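Fil. On nous a volé les grilles d'égout. Pas toutes, mais assez pour que la ville d'Orance se traverse désormais les yeux baissés, ce qui change peu de choses pour ceux qui regardaient déjà leur téléphone.

1/ Je reprends dans l'ordre, parce que depuis jeudi on me demande « c'est vrai cette histoire de grilles ? » au marché, à la pharmacie, et une fois à travers la porte des toilettes de la médiathèque.

2/ Oui, c'est vrai. Dans la nuit de mercredi à jeudi, 20 grilles d'avaloir ont disparu entre la rue Zamora et le rond-point du lavoir. Chiffre de la gendarmerie. La mairie a d'abord dit « quelques-unes ». La mairie dit toujours quelques-unes.

3/ Pour les non-initiés : l'avaloir, c'est le trou dans le caniveau. La grille, c'est ce qui fait que vous n'êtes pas dedans. C'est en fonte, ça pèse un âne mort, et ça se revend au poids chez des gens qui ne posent pas beaucoup de questions.

4/ La première alerte est venue à 5 h 40 de Tsutomu Takagi, qui descendait la rue Zamora à vélo pour prendre son train. Il a vu le premier trou, il a évité le premier trou, il a trouvé le deuxième.

5/ Il va bien. Poignet foulé, roue avant en forme de chips. Il m'a autorisée à donner son nom à condition que je précise qu'il avait sa lumière. Il avait sa lumière.

6/ Devis du réparateur pour le vélo : 300 euros. L'assurance lui a demandé s'il pouvait identifier « le tiers responsable ». Il a répondu que le tiers responsable était une absence. Dossier en attente.

7/ Les pompiers sont arrivés les premiers, avec des cônes. Pas assez de cônes. Ils ont donc complété avec ce qu'offrait la rue : deux poubelles jaunes, une chaise de jardin, et le panneau « Ici bientôt votre nouvelle aire de jeux » qui attendait de servir depuis trois ans.

8/ À 7 h 15, la gendarmerie prenait des photos des trous. Un adjudant m'a expliqué que l'enquête était ouverte. Je lui ai fait remarquer que les égouts aussi. On ne s'est plus trop parlé après.

9/ Ce que l'on sait de source à peu près sûre : les grilles ont été levées avec un outil adapté, sans casser le cadre. Travail propre. « Du travail de gens qui savent », selon un employé de la voirie qui avait dans la voix une pointe d'admiration dont il n'était pas fier.

10/ Ce que l'on sait de source moins sûre : une camionnette blanche. Il y a toujours une camionnette blanche. Deux riverains l'ont vue vers 3 heures, un troisième l'a vue grise, et la dame du numéro 8 a vu un camion de déménagement, mais elle le voit aussi les nuits où il ne se passe rien.

11/ Le bar Vimonska, qui donne sur le carrefour, possède une caméra. Grand espoir. La caméra filme la terrasse, plus précisément la table du fond, à cause d'une vieille affaire de cendriers. De trois heures à quatre heures du matin, on y voit très bien la table du fond.

12/ Passons au contrat d'entretien. Les grilles de la rue Zamora ont été remplacées au printemps par l'entreprise Sevard. Elles étaient neuves. J'ai retrouvé la ligne dans le compte rendu du conseil : option « verrouillage antivol » proposée, option non retenue.
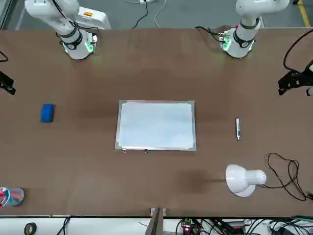 Deux bras robotisés blancs au bord d'une table brune, voyants verts allumés à la base.

13/ L'option coûtait 1 571 euros pour l'ensemble du lot. Je laisse ce nombre ici, il est tranquille, il ne demande rien à personne.

14/ J'ai appelé Sevard. Une personne très courtoise m'a confirmé que l'option existait toujours et qu'elle était disponible à la commande. Je l'ai remerciée. Elle m'a demandé combien de grilles il me fallait.

15/ J'ai appelé la mairie. On m'a dit que la question était « à l'étude ». J'ai demandé depuis quand. On m'a dit depuis mon appel.

16/ Réunion publique le soir même, salle des mariages, l'autre étant prise par le yoga. Première question du public : les crottes de chien. Deuxième question du public : les crottes de chien, mais sur l'autre trottoir. Les grilles sont arrivées en sept.

17/ Proposition d'un monsieur au troisième rang : souder. Réponse du service technique : si on soude, on ne peut plus curer. Réponse du monsieur : on ne cure déjà pas. Applaudissements. C'est le moment le plus uni que j'aie vu dans cette salle, mariages compris.

18/ Autre proposition : une amende de 500 euros pour les voleurs. On a expliqué que le vol était déjà interdit par le code pénal, et sensiblement plus cher. La salle a paru déçue de ne pas pouvoir l'interdire elle-même.

19/ Mise à jour de vendredi matin. Des plaques de tôle ont été posées sur les trous. Elles font un bruit de gong au passage de chaque voiture. J'habite à l'angle. Je peux désormais vous dire que le bus de 5 h 52 passe à 5 h 55.

20/ Le premier qui vole une tôle a mon numéro, je lui tiens la lampe. (C'est une plaisanterie, mon adjudant.)

21/ Plus sérieusement : deux communes voisines ont signalé la même chose en juillet, même méthode, toujours la nuit, toujours des rues en pente. Personne n'avait fait le rapprochement, chacune pensant que l'autre n'avait pas d'égouts.

22/ Les gendarmes tournent maintenant chez les ferrailleurs du secteur. L'un d'eux aurait refusé un lot de fonte jeudi vers 9 heures, parce que le vendeur n'avait pas de pièce d'identité et que le lot portait, moulé dessus, « Ville d'Orance ». Je mets au conditionnel, je n'ai qu'une source, et elle vend des pneus.

23/ On me demande si les grilles peuvent être récupérées. Si elles sont retrouvées entières, oui, elles se reposent en une demi-journée. Si elles ont été fondues, elles reviendront peut-être un jour sous forme de poêle à crêpes, et on ne saura pas.

24/ Côté pratique, pour ceux qui sont venus pour ça : la rue Zamora est fermée aux vélos entre le lavoir et la poste. Les piétons passent côté pair. Si vous voyez un trou sans cône, appelez la voirie dans la journée, le 17 la nuit. Ne mettez pas de parpaing dedans. Quelqu'un a mis un parpaing dedans.

25/ Si vous avez entendu quelque chose dans la nuit de mercredi, entre 2 et 4 heures, la brigade prend les témoignages, même flous. Bruit de métal traîné, moteur au ralenti, chien qui aboie plus que d'habitude. Pour le chien du numéro 14, c'est noté, vous êtes déjà onze à avoir appelé.

26/ Rectificatif au post 7 : la chaise de jardin appartient à la famille du 22, qui souhaite la récupérer avant dimanche, ils reçoivent.

27/ Rectificatif au rectificatif : ils sont venus la reprendre. Il y a donc un trou sans chaise devant le 22. J'ai prévenu la voirie, qui m'a reconnue à la voix.

28/ Takagi me fait savoir que son train de jeudi avait de toute façon été supprimé. Il l'a appris aux urgences. Je reprends ce fil quand la gendarmerie me rappelle, ou quand je retombe sur l'adjudant à la boulangerie.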